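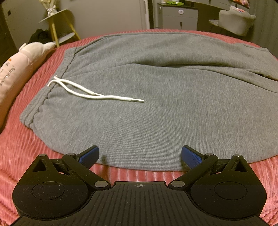

I spent last night reading about what actors earn, a habit I recommend to anyone who sleeps too well. It began with Renata Kurek, who played the landlady on Gajewski for 2 seasons and was better than everyone else on it. One site gave her a fortune big enough to buy Uvham. Another had her down for $2,000, and I suspect a typo, though I've met actors.

My cousin Teresa did a day as an extra on the same show in July and made less than her parking. She was a mourner. You can see her left shoulder behind Zbigniew Piątek while he fails to cry.

Anyway, my last post on the show got 1,166 views, and the ads paid me enough for a sandwich, so put me down as a media figure. I'm rewatching the second season next, landlady scenes first.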